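Villalobos Site – Robot Safety and Good Practice Group
Minutes of the regular meeting, 12/9/20, upper meeting room 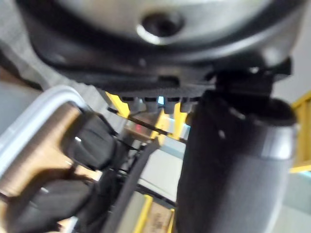

Cell at Villalobos, view past the arm and a cable toward the yellow framing.

Present: Eustaquio Chávez (chair), Maureen Tadlock (maintenance), Prakash Iyer (controls), Deb Hollister (production, day shift), Lonnie Whitcomb (production, night shift), Sunita Rao (training), Carl Brandvold (Stesum, integrator)
Apologies: Rosalind Peck (purchasing)
Minutes taken by: Sunita Rao

The meeting opened at 1:30 p.m.

1. Minutes of the last meeting

Accepted with one correction. Item 6 should say that the night shift lead holds the second key to the Disine cell, not the maintenance lead. The copy in the binder will be replaced.

2. Actions carried over

Updated lockout sheet for the Disine cell: done, posted at the cell door.
Spare enabling switch: ordered, not received. Deb asked whether the cell can be taught with the old one until it comes. Prakash said yes, as long as it passes the check at the start of each teaching session. If it fails the check, teaching stops.
Labels for the air shutoff: done, but two are peeling. Maureen will redo them with the heavier stock.

3. Cable routing on moving arms

Maureen presented the draft house rule. The present wording ("cables shall be tidy") can't be inspected against, and the two shifts read it differently. Her draft says:

3.1 Any cable that travels with an arm is fastened on both sides of each joint it crosses, with enough slack for the full range of that joint.
3.2 No cable tie is pulled tight against a bare cable at a point where it bends. Use the padded straps.
3.3 After any change to tooling, the arm is run through its full program at reduced speed with one person watching the cables from outside the guard.
3.4 A cable with a worn or flattened jacket is replaced. It is not taped.

Lonnie objected to 3.3 as written. On nights there are sometimes only two people on the floor, and a full run at reduced speed on the Stinatness program takes 11 minutes. He is not against the check but wants it limited to changes that touch a cable, a strap or a bracket. Carl said that a new gripper can change how a cable hangs even when the cable itself is left alone, and he would keep the wording. After some back and forth the group agreed to keep 3.3 for all tooling changes and to leave out simple pad swaps, where the same part goes back in the same place.

Deb asked who signs. Agreed: the person who watched signs, and the person at the pendant prints their name beside it.

Rule adopted with the change to 3.3. It takes effect when the new check sheet is printed.

4. Working close to the wrist

Eustaquio went over the rule on hands near the wrist and gripper. It has not changed, but he has seen it bent. Nobody reaches between the gripper and the arm with drive power on, including when the arm is paused. Paused is not off. For clearing a stuck part, the order is stop, open the gate, lock, hang the tag, try the start button, then reach in.

Sunita said newer staff ask about the try-start step more than any other, and that the training card puts it in small print at the bottom. She will move it into the main list.

Lonnie brought up loose clothing and lanyards. The badge lanyards handed out at the front office are not the breakaway kind. Agreed that lanyards come off before anyone goes through a gate, and that Rosalind will be asked for a price on clip badges.

5. Boxes and other material near the cells

The floor rule is that cartons are kept out of the marked zone while a program is running, unless they are part of the job. Deb would like a clear definition of "part of the job." Proposed wording: a carton that the program picks from or places into, or that is listed on the setup sheet. Everything else goes behind the line.

Carl pointed out that the setup sheets for older jobs don't list cartons at all. Prakash will add a line for them – older jobs first, then the rest as they come up.

The wording was accepted. Maureen asked that the setup sheet also show where a carton sits, with a simple floor sketch. No decision; she will bring a sample.

6. Indicator lights

Prakash reported that the same light color means different things on different equipment in the building. On the newer controllers, red means a fault. On the older power supplies it only means that power is on. An operator can't be expected to remember which is which.

The group discussed covering or replacing the older lights. Carl advised against covering any of them. Agreed to put a small plate beside each light stating its meaning, and to include the plates in the monthly walkaround. Indicator lights are never to be taken as proof that a machine is safe to enter. That sentence will be added to the lockout procedure, first page.

7. Inspection hours and records

Maureen gave the running hours for the Disine arm as 1,401 at the last reading. The house interval for a joint and fastener inspection is 400 hours, and the last one was signed off on time. The record was in a desk drawer, though, and took most of a morning to find. All inspection records are to be kept in the blue binder at the cell and scanned on the same shift.

Bolt marking: every bolt checked for torque gets a paint line across the head and the housing. Recessed bolts are harder to mark, and the pens in the crib are too wide. Maureen will order fine-tip ones.

8. Other business

Carl said Stesum will be sending a new contact for service calls from January. The phone number stays the same.
Deb asked for the upper meeting room heater to be looked at. Passed to facilities.

Actions

Maureen Tadlock – print the new cable check sheet; redo the air shutoff labels; order fine-tip paint pens; bring a sample floor sketch.
Prakash Iyer – add the carton line to the setup sheets; list all indicator lights and draft the plates.
Sunita Rao – revise the training card; brief both shifts on rule 3.
Rosalind Peck – price clip badges; chase the enabling switch.
Eustaquio Chávez – add the sentence on indicator lights to the lockout procedure and reissue it.
Lonnie Whitcomb – report back on how long the 3.3 check takes on nights.

Next meeting: January, day to be set by email. The meeting closed at 2:50 p.m.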